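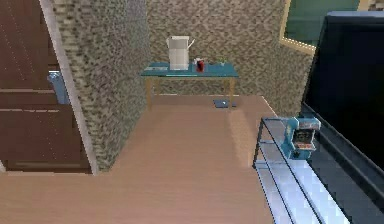
Unit 461

Jozefína Vondráček had the house to herself and the Plerer in pieces. Well, the Plerer's errands in pieces. The machine itself was fine, so they kept telling her, it was only the setting up that was wrong.

She read the ticket again. Skeltik Home, Anstead office. Unit 461. Customer says it brings the wrong thing.

Wrong how? Didn't say. They never did.

So. Start at the door. Brown door, lever handle, and a speckled wall sticking out next to it which the map had down as two walls. She deleted one. Fifty minutes gone already and that was the first useful thing she'd done. Phone buzzing. Cuautle, from dispatch, wanting to know was she finished.

"No."

"They want it by tonight."

"Then they can want."

She hung up and did the table. White pitcher, fetch. Red cup, fetch. The green thing at the far end she left as unknown, ask first. Blue thing on the floor under the table, go round, do not lift. The last person had tagged the little arcade machine on the glass shelves as crockery. Crockery! She changed it to ornament, leave alone, and felt slightly better about the whole trade.

Next the reach limits. Glass shelves, so slow. Slower. Grip force down to 60, elbow in, and no turning at all between the shelves and the telly. She had turned one there once, in April, different house, and still paid for it in paperwork.

Save. Didn't save. Save agian.

Her tea was cold and it was three rooms away anyway.

The log was the odd part. Every night the same errand, pitcher, asked for in the same words. Bring it like she had it. No object by that name. So the Plerer had guessed, and guessed, and brought whatever was closest, and been told no, thank you, put it back.

You couldn't tag that. She tried for a bit. Cold water, she typed, then took it out, then put it in again.

Who was she, anyway? Not on the ticket. Not Jozefína's business.

She picked up the tablet and went through to the kitchen to see what the fridge thought it was doing.
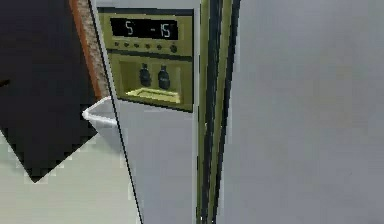 Minus fifteen

A 5 and a -15 on the display, and the map had them swapped. Somebody typing in a hurry. She knew the type. She put the 5 against the fridge side and the other against the freezer and went on to the levers.

Two of them, dark, close together. The Plerer had been given one. Left lever, water, it said, and nothing whatever for the right. She put a cup under and pressed the right one herself.

Ice. A great clatter of it, half on her shoe.

"Oh," she said, to the kitchen.

She wrote it in as a new step. Ice first, then water, 3 seconds, stop, wait, carry level. Named the whole errand in the customer's own words, all of them, becuase the box let you and there was no rule against it.

Then she kicked the ice under the counter and rang Cuautle back.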